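ノルスデンの見学会に行ってきた　枯れない緑をどこまで信じるか

人工の観葉植物というものを、私は長いこと信用していない。歯医者の待合室の隅でうっすら灰色になっているあれである。だからNollusdenの春の見学会に「枯れない緑と暮らす」という題がついているのを見たとき、まず思ったのは、枯れないかわりに何が起きるのかをちゃんと言う気があるのだろうか、ということだった。それを確かめに、4月の午後に出かけた。

Nollusdenは駅からバスに乗った先にある複合施設で、もとは紡績関係の倉庫だったという。案内には「駅から至近」と書いてあるが、至近かどうかは人による。バスは本数が少なく、私は一本逃して駅前のパン屋で時間をつぶした。カレーパンは揚げたてで、これは文句なしによかった。

入場料は400円。受付で紙の手提げをくれるのだが、中身の大半はチラシである。会場は2つのフロアに分かれていて、下がメーカーの展示、上が講座と即売。順路の矢印が階段の手前で消えていて、上と下を行き来する人が踊り場でぶつかりそうになっていた。去年の感想に同じことを書いている人を見た覚えがある。直す気はないらしい。

下の階でいちばん広い場所を取っていたのがDivierだった。造花と人工樹木を扱う会社で、今年の売り文句は「本物より自然」。こういう言葉を平気で掲げるところがまず引っかかる。本物より自然な葉とは何なのか。係の人に聞いてみると、虫食いや変色のない、みなが思い浮かべる理想の姿という意味です、という答えだった。それは自然と呼ばないのではないか、と言いかけてやめた。向こうも仕事である。

ただ、物を見れば確かに昔とは違う。ゴムの木の葉は裏側まで色が変えてあり、主脈のところだけわずかに黄みが入っていた。オリーブは枝の分かれ目に節がある。離れて見るぶんには、私も何度か間違えそうになった。問題は近づいたときで、幹の途中で急に質感が変わる鉢がいくつかあった。枝は樹脂、幹は本物の木を使っているのだそうで、その継ぎ目を隠すために苔のようなものが巻いてある。そこに苔は生えないだろう、という位置に。

においも気になった。新しい樹脂のにおいは箱から出して数日で抜けると説明されたが、会場に並んでいるものはどれも数日以上前に箱から出したはずで、それでもフィカスの裏に顔を寄せると、浮き輪のようなにおいがした。隣で見ていた夫婦は何も感じないと言っていたので、私の鼻の問題かもしれない。 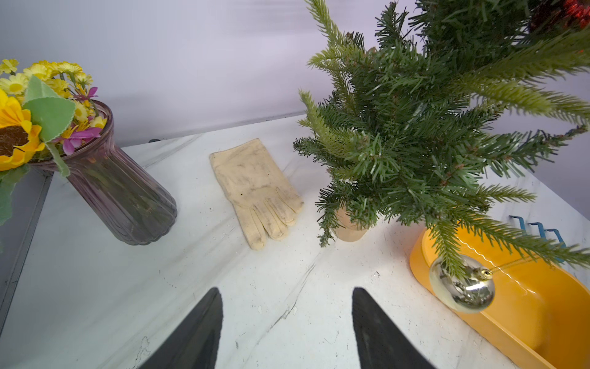

次に手入れの話である。パンフレットには「お手入れ不要」と大きくあり、その裏面に小さく「月に一度のほこり取りをおすすめします」とある。月に一度やるなら不要ではない。さらに読むと、葉の細かい種類は柔らかい刷毛で、大きな葉は固く絞った布で、屋外用は水洗い可、ただし屋内用は不可、と続く。うちの本物のポトスは水をやって、たまに葉を拭くだけだ。手間の量で比べたら、正直なところ大差ないのではないかと思う。水やりの失敗がないのは認める。旅行の多い家にはそれだけで値打ちがあるのだろう。

日当たりについても聞いた。直射日光に当てると色が抜けますか、と尋ねると、抜けにくい加工をしています、と返ってくる。何年くらい抜けにくいのですか、と重ねると、お使いの環境によります、となる。これは今日どの売り場でも聞いた返事で、便利な言葉だと思う。窓辺に何年か置いた現物を一鉢並べてくれれば、それで話は済む。新品ばかりの展示では、いちばん知りたいところがわからない。

奥へ進むと、鉢を扱うKhổngの売り場があった。読みはコン、でいいのだと思う。看板の声調記号が手描きで足してあって、そこは好ましかった。売っているのは素焼きや釉薬ものの鉢で、植えるものは本物でも人工でもかまわないという立場らしい。底に穴のある鉢とない鉢が混ぜて並べてあり、札を見ないと区別がつかない。植物を育てる人間にとって穴の有無は最初に知りたいことなのに、札には色の名前が先に書いてある。「夜明けの砂」だの「遠い雨」だの。遠い雨は灰色だった。

とはいえ、鉢そのものの出来はよかった。口の縁が厚めで、持ったときに手がかりがある。値段も、隣のDivierの木に最初からついてくる薄い鉢を見たあとだと高く感じない。人工の木に高い鉢を合わせるのはもったいないと思っていたが、考えてみれば逆で、作り物の木ほど鉢で見え方が決まるのかもしれない。この日、考えを変えられたのはここくらいである。小ぶりの釉薬鉢をひとつ買った。もちろん穴のあるほうを。

上の階では講座がひらかれていた。「置き場所で変わる緑の見え方」という題で、定員は6人。申し込みは先着順のはずなのに、受付に行くと整理券はもう配り終えたと言われ、その整理券がいつ配られたのかは誰に聞いてもはっきりしない。諦めて帰ろうとしたら、後ろで立って聞くならどうぞと通された。立ち見がありなら最初からそう書けばいい。

話の中身は半分くらい納得できた。床に置くなら背の高いものを壁から離す、棚に置くなら垂れるものを一段上に、というあたりは、まあそうだろう。疑わしかったのは「緑が視界に入ると作業がはかどる」というくだりで、根拠を聞かれた講師は、みなさん実感としておっしゃいます、と答えていた。実感でよければ、私は観葉植物を眺めている時間だけ確実に作業が遅れている。
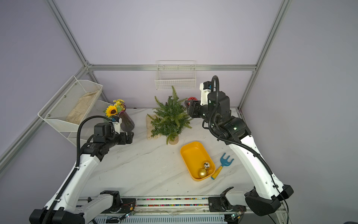 卓上に置く小さな木というのは、この手の催しでは必ずすすめられる。場所を取らず、値段が手頃で、贈り物にもなる、というのが売る側の言い分だ。私の見方では、いちばん難しいのがこの大きさである。白い大理石のような模様の天板に、羽根のように細かい緑の葉をつけた人工の常緑樹を、ベージュの小さな円筒の鉢で立てる。組み合わせとしては無難で、色もけんかしない。けれども机の上の木は、床の木と違って目の高さのすぐ下に来る。見るほうは遠慮なく根元をのぞきこむし、葉先にも触る。細かい葉はほこりを抱えこみやすく、さっきのパンフレットに従えば刷毛で払う種類ということになる。払ったほこりはどこへ行くかといえば、その机の上である。そこまで含めて「お手入れ不要」と言うのなら、私はやはり首をかしげる。

講座のあと、同じ階でKultamenの貸し出しサービスの説明を聞いた。人工の植物を季節ごとに入れ替えてくれるという。枯れない木をなぜ入れ替えるのか、という当然の疑問が浮かぶわけだが、説明では「枯れないので飽きるのです」とのことだった。これには少し感心した。あの会場で聞いたなかで、いちばん正直な言葉だったと思う。本物の木は勝手に伸びたり傾いたりするから、放っておいても眺めが変わる。作り物は変わらない。だから人が変えてやらないといけない。

感心したのはそこまでで、契約の話になるとまた雲行きが怪しくなった。入れ替えは年に4回、春夏秋冬で、と言うのだが、見せられた見本帳では春と夏の違いが花の飾りの有無しかない。冬は白い粉のようなものがかかった枝。これを事務所に置かれた人は掃除のたびに困るだろう。途中で解約したときの扱いについては、あとで資料を送りますと言われた。連絡先を書く欄がずいぶん大きい紙を渡されたので、書かずに手提げに入れた。

引き取られた木がその後どうなるのかも聞いてみた。洗って別の客先に回すのだそうだ。回せなくなったものは、と尋ねると、再利用の道を検討中です、という返事だった。検討中というのは、いまは捨てているという意味に私は取る。違っていたら申し訳ないが、違うならそう言ってほしかった。枝に針金、幹に木、根元に発泡材では、家庭で捨てるときも分別に悩むはずで、この点に触れた掲示は上の階にも下の階にもなかった。

即売の棚も一応見た。展示で使った品が安くなると聞いていたが、値札を下の階の定価と見比べると、差がごくわずかなものが多い。葉が一枚取れたモンステラがあって、取れた葉は鉢の中に寝かせてあった。差し込めば戻りますよ、と言われ、実際に戻った。これは本物にはできない芸当で、少し欲しくなったが、持って帰るにはバスが混みすぎていた。

休憩所の飲み物は紙コップのコーヒーだけで、味は普通。テーブルには本物のヒヤシンスが活けてあり、これが会場でいちばん人を集めていた。みんな顔を近づけてにおいを嗅いでいく。枯れない緑の催しでそれはいいのか、と思いつつ、私も嗅いだ。

行く価値があるかと聞かれたら、鉢を買うつもりの人にはすすめる。人工の植物を買うつもりの人は、できれば売り場の明るい照明の下だけで決めず、窓の近くまで持っていって裏側を見たほうがいい。Divierの売り場は頼めば持たせてくれた。Kultamenの貸し出しについては、解約の条件を紙で読むまで何とも言えない。

帰りのバスは行きよりさらに間隔があき、停留所には屋根がない。傘を持っていく時期に行く人は気をつけてほしい。買ってきた鉢には、株分けしたまま瓶に差してあったポトスを植えた。今のところ葉が二枚黄色い。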